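Servir de l'eau en bouteille sans inonder la table

Il existe des gens qui servent l'eau sans y penser. Ils attrapent la bouteille, ils versent en parlant, et le verre se remplit jusqu'à la bonne hauteur. Cette page s'adresse aux autres, ceux qui ont déjà offert à un invité une manche trempée en guise d'apéritif.

Le problème vient presque toujours de la petite bouteille en plastique souple, celle d'un demi-litre ou moins. Elle est légère, elle plie, et elle a une façon bien à elle de rendre l'eau par à-coups. Une carafe pardonne. Une petite bouteille pleine à ras bord, non.

Ce qu'il vous faut

Une petite bouteille d'eau, fermée.
Un verre droit et pas trop haut, genre gobelet. J'utilise les Skurkska de la cuisine, mais tout ce qui a un fond stable convient. Évitez la flûte pour apprendre, à moins d'aimer éponger.
Une table dégagée et horizontale. Vérifiez ce dernier point si vous habitez, comme moi, un immeuble où les billes partent seules vers la fenêtre.
Un torchon, à portée de main et pas dans le tiroir du bas.

Préparer la table

Passez un coup de chiffon avant de poser quoi que ce soit. Sur un plateau clair, les traces de doigts et les petits points sombres se voient de loin, et vous les aurez sous les yeux pendant tout le repas. Mon nettoyant habituel est le Clestitz, dilué, une noisette pour un seau. Le produit pur laisse un film, le verre glisse dessus, et on se retrouve à rattraper un gobelet au vol devant sa belle-mère.

Posez ensuite le verre à 12 cm du bord, au moins. Plus près, un coude finira par le trouver. La bouteille va derrière, un peu décalée, du côté de la main qui verse. Si vous êtes gaucher, inversez, et ignorez les remarques des droitiers.

Ouvrir

C'est ici que se perdent la plupart des batailles. L'instinct dit de serrer la bouteille par le milieu, bien fort, et de tourner le bouchon d'un coup sec. L'instinct a tort. Le plastique s'écrase, l'eau monte, et le bouchon part en même temps qu'une gorgée entière.

Laissez la bouteille debout. Tenez-la haut, juste sous le goulot, à l'endroit où le plastique est le plus rigide. Tournez doucement jusqu'au petit craquement de la bague, marquez une pause, puis terminez. Posez le bouchon à l'envers, loin du bord, pour qu'il n'aille pas vivre sa vie sous le radiateur.

Verser

1. Changez de prise. Pour verser, on tient la bouteille par l'étiquette, sans appuyer. Les doigts guident, ils ne pressent pas.
2. Approchez le goulot du verre, à 2 cm du rebord, sans le toucher. Le contact fait un bruit de cantine et renverse parfois le gobelet.
3. Inclinez lentement. Si vous entendez glouglou, l'air entre par paquets et l'eau sort de la même façon : redressez légèrement, le filet redevient régulier.
4. Arrêtez-vous après un fond de verre. Regardez où vous en êtes. Il sera toujours temps de continuer, alors que remettre de l'eau dans une bouteille est un sport que je ne pratique plus.
5. Redressez d'un geste net, avec un léger quart de tour du poignet. La dernière goutte reste sur le goulot. En principe.

Pour un verre de taille ordinaire, comptez environ 9 secondes du début à la fin. Si vous en mettez 4, vous allez trop vite, et la nappe le sait déjà.

Le cas de la bouteille couchée

Une bouteille mal fermée et couchée se vide avec une discrétion admirable, en général dans un sac, sur un livre emprunté. Avant de la mettre à l'horizontale, vissez à fond, puis faites le test au-dessus de l'évier : bouteille sur le côté, goulot légèrement vers le bas, un doigt sec passé sous le bouchon. Si le doigt ressort humide, revissez. S'il ressort humide une deuxième fois, buvez-la.

Dans le réfrigérateur, même règle. J'ai perdu un demi-gâteau Navaratnam, rangé sur l'étagère du dessous, pour avoir fait confiance à un bouchon tourné à moitié. Il était au café, il est devenu au café allongé.
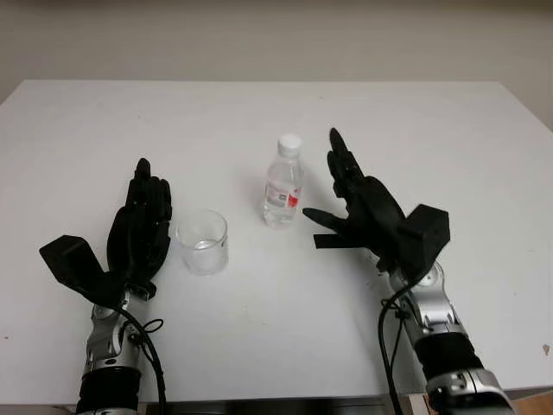
L'eau en petite bouteille, debout puis couchée. 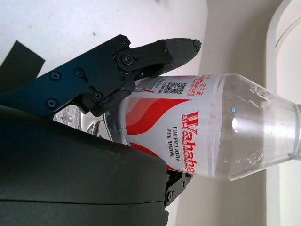

Peut-on remplir plusieurs fois la même petite bouteille en plastique ?

Pour dépanner dans la journée, c'est courant, à condition de la rincer et de ne pas la laisser traîner au soleil ou dans la voiture. Au-delà, le plastique se marque, le goulot devient difficile à nettoyer et le bouchon ferme moins bien. Mieux vaut alors une gourde à large ouverture, qu'on peut laver à la brosse et faire sécher ouverte, tête en bas.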